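2 min read

Does egocentric video of tangled straps help a policy sort them?

Embla Lie
We have 388 clips of a person pulling luggage straps out of a bundle, filmed from head height. Our policy trained on 100 robot episodes still grabs the wrong strap when two colors cross. Has anyone mixed human clips in and seen it pick better?

Sandra Dunmore
Yes, with limits. We co-trained on 2647 human clips plus robot data in February. Choosing the right strap improved. Unhooking did not - the hand poses don't carry over well to our gripper. Label which strap each hand holds, and keep clips where the hooks stay in view. Ours look like this:
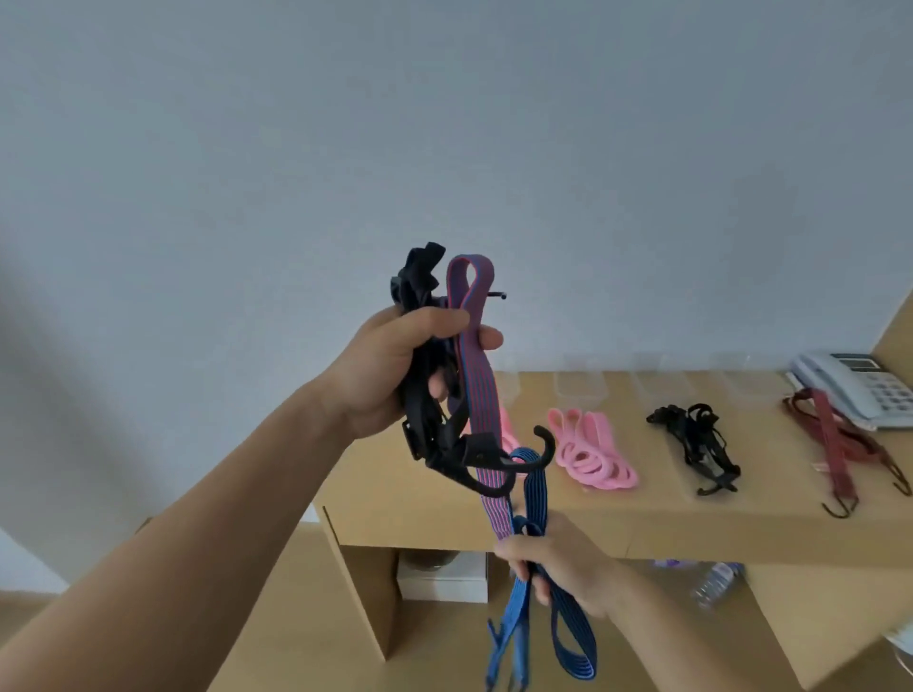
Katisex Manipulation Group

The black and purple straps share one fist while the blue one is in the other hand, so a single "holding strap" label is useless. We use 2 label tracks, one per hand. Retrain with that before you collect more.

Björklund
just get more robot data. worked for us on cables, never tried straps though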